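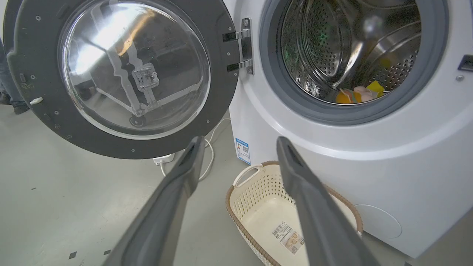

Door open, basket at the ready. The glamour of a winter laundry evening.

Right, a little thread about washing small soft things, as I promised somebody one ages ago and then forgot all about it (sorry!). Kettle on, get comfy.

I used to throw them in with the towels and everything came out covered in fluff. Now they get a little load to themselves, 400 spin at the very most, and I'm so much happier with how they turn out.
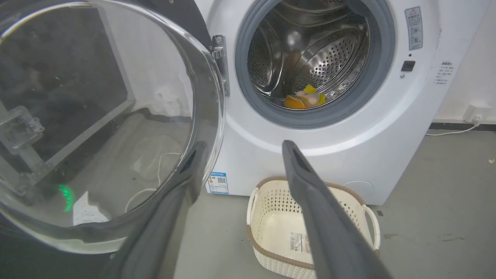 Yellow on top, orange to the left, something pinkish squashed in the middle.

The bright colours worry people, I know, but I've found a cool wash is fine for nearly all of them. I use half a capful of Nomura liquid, the plain one without the perfume, and no softener at all – it makes plush go oddly flat.

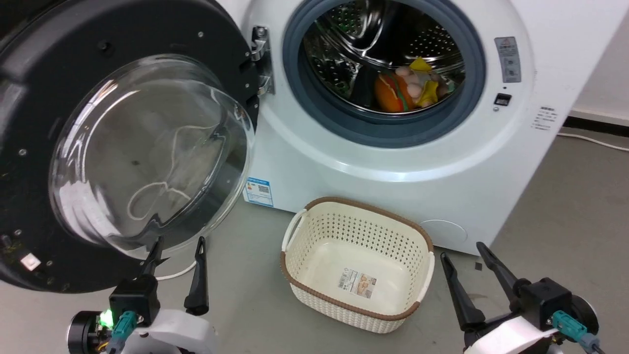 Do feel along the seams first, by the way. I once lost a whole bean filling into the filter and was picking bits out until bedtime. If a seam looks tired, a few stitches now will save you all that.

Oh, and several of you asked about the basket! Cream with a brown rim, from Stekard, the Kanar size. I do love the holes in the sides, it never gets that shut-in smell.
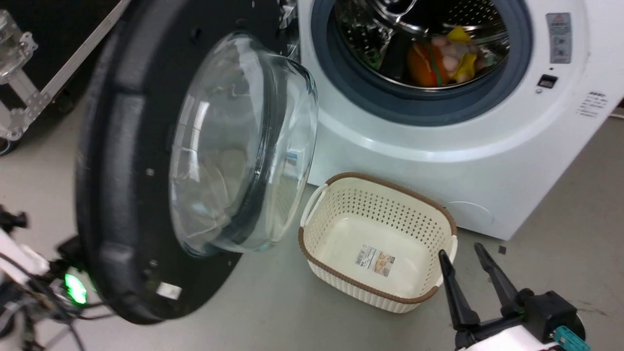
Orange and green at the front, and a dark grey straggler over on the left.

Drying next, and please, not on the radiator. Flat on a towel, a good squeeze into shape, and turn them over before you go up to bed. I'll do wool another time, I've got plenty to say about wool!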